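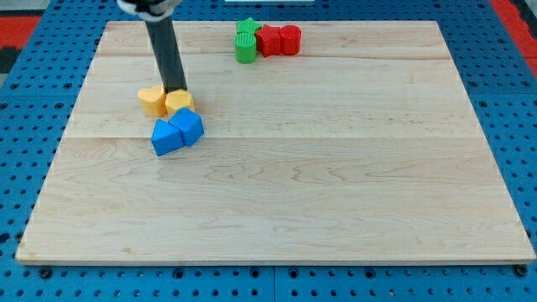 Several member sites have written to ask whether the shape blocks must be returned to the storage tray by color or by shape, and one correspondent at Skunwood put it in these terms:

> The guidance sheet we received in January says "sort and return." Our staff have been sorting by color, as the children do. The tray is cut by shape. When the session ends, everything that has been grouped has to be taken apart again before the lid will close. May we leave the blocks grouped by color and store them in bags? We would also like to know whether the maple board may be wiped down with the same product we use on the tables.

The Materials Office of the Karam Lending Library thanks Skunwood for the question and replies to the full list, as the matter affects every site that holds a block set.

**Sorting during sessions.** Sites may sort by color, by shape, or by both. The guidance sheet does not prescribe a method. Yellow with blue and green with red remains the pairing suggested for first sessions, with the two groups kept well apart on the board. Stars and cylinders appear in more than one color, and leaders may wish to use them when moving a group from color to shape.

**Return to storage.** Sets going back to the Library must be in the tray, by shape. Bags are acceptable between sessions at the same site. They are not acceptable for transit: of the sets returned last term, 4 arrived in bags, and in each case the edges of the star blocks had been chipped.

**Care of the board.** The maple boards should be wiped with a cloth that has been dampened with plain water and wrung out, then dried at once. Table cleaners, including the Brillico spray supplied to most sites, should not be used on them. Boards are to be stored flat. A board whose seams have begun to open should be withdrawn from use and reported to this office.

**Missing pieces.** Replacement blocks may be requested singly. Please state both the color and the shape, as "one blue piece" cannot be filled. Requests received by the 20th of the month are sent out with the next Valluma delivery.

A revised guidance sheet will be circulated to the list in due course. Until then, this message may be printed and kept inside the tray lid.

Materials Office
Karam Lending Library

*Replies to this message go to all subscribers. Requests for replacement pieces should be sent to the office directly.*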